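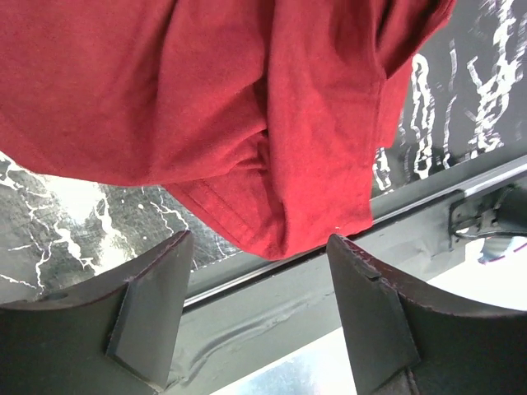 저희 Brerkent는 자동화 장비를 사려는 작은 회사들 옆에서 예산표를 같이 짜 드리는 팀이에요. 장비를 팔지는 않습니다. 견적서 읽는 법, 어디에 돈을 먼저 쓰고 어디는 내년으로 미뤄도 되는지, 그런 걸 같이 앉아서 따져 보는 게 저희 일이죠. 특히 옷이나 천을 다루는 곳에서 연락이 많이 와요. 상자는 어느 쪽에서 봐도 상자인데, 빨간 천 한 장은 주름이 크게 접히고 밑단 끝이 뾰족하게 늘어져서 그리퍼 손가락 사이로 내려오거든요. 저는 이런 장면을 보면 제일 먼저 손가락 끝부터 봅니다. 오른쪽 손가락 윗모서리처럼 살짝 까지고 갈색 자국이 있으면 바로 "교체 부품 예산은 잡으셨어요?" 하고 여쭤보게 돼요(직업병입니다, 하하).

제 소개를 먼저 할 걸 그랬네요. 저는 Junpei Honda이고, 견적 검토와 첫 상담을 맡고 있어요. 예전에는 봉제 공장 구매팀에 있었는데, 그때 본체 가격만 보고 로봇을 들였다가 고생을 꽤 했습니다. 설치비, 안전 펜스, 작업자 교육비가 줄줄이 따로 나오더라고요. 부장님께 추가 결재를 올리러 갈 때마다 어찌나 발이 무겁던지! 그 경험 때문에 이 일을 시작했다고 해도 될 것 같아요.

같이 일하는 사람들도 소개할게요. Akihiko Kamata는 현장 실측 담당입니다. 바닥 수평, 전기 용량, 통로 폭을 재고 문틀까지 재요. Ryota Katayama는 유지보수 계획을 짜고, Radomir Stan은 해외 업체와의 계약서를 봅니다. 보증 기간이 선적일부터인지 설치일부터인지, 이런 한 줄 때문에 몇 달이 왔다 갔다 하니까 Radomir가 휴가를 가면 다들 좀 불안해해요. 회계는 Yasuo Yoshida가 봐 주고 있고요. 감가상각 얘기를 시작하면 점심시간이 훌쩍 지나갑니다.

일은 보통 이렇게 진행돼요. 처음 통화에서는 장비 얘기를 거의 안 하고, 지금 사람이 하는 작업을 처음부터 끝까지 말씀해 달라고 부탁드려요. 그다음에 현장에 가서 하루 동안 지켜보고, 예산표 초안을 드립니다. 초안은 항상 2안으로 나가요. 하나는 지금 당장 살 수 있는 구성이고, 다른 하나는 한 해 더 기다렸을 때의 구성이에요. 저희가 쓰는 점검표 이름은 Zolluro인데, 처음엔 종이 한 장이었다가 지금은 항목이 200개까지 늘었어요. 다 채우실 필요는 없고요, 해당되는 것만 같이 골라냅니다.

자주 빠지는 항목을 몇 개만 적어 볼게요.

그리퍼 손가락과 패드 같은 소모품
레일과 브래킷 점검, 재도장 비용
손목 쪽 카메라의 예비품과 케이블
시운전 기간에 줄어드는 생산량
실제 제품으로 하는 시험(샘플 천 말고, 진짜 파는 옷으로요!)

마지막 항목은 제가 꼭 우기는 편이에요. 두께도 다르고 솔기 위치도 다르니까, 업체 시연장에서 잘 집히던 게 우리 공장 티셔츠에서는 어떨지 집어 봐야 알잖아요. 시험용으로 보낼 옷은 색이 진한 것, 밝은 것을 섞어서 준비해 주시면 좋습니다.

상담료도 궁금하시죠? 첫 통화는 무료이고, 현장 방문부터 비용이 생깁니다. 장비 업체에서 소개비를 받지 않아서 비용은 전부 고객사에서 받아요. 그래서 "올해는 사지 마세요"라는 보고서도 나갑니다. 지난번에 Diekmann 쪽 검토를 맡았을 때가 그랬는데, 로봇 대신 작업대 높이부터 바꾸시라고 말씀드렸어요. 로봇은 그다음 해 예산에 다시 넣기로 했고요.

한 번에 맡는 고객사는 16곳까지예요. 더 받으면 Akihiko가 집에 못 갑니다. 내년 예산을 준비하시는 분들은 11월이면 저희 일정이 꽤 차니까 조금 일찍 연락 주세요. 사무실은 Skovolance 건물 739호이고, 오후 2시 이후에는 제가 대체로 자리에 있어요. 견적서를 이미 받으셨다면 들고 오셔도 되고, 아직 작업 순서만 메모해 둔 상태여도 괜찮습니다. 커피는 Ryota가 내려요.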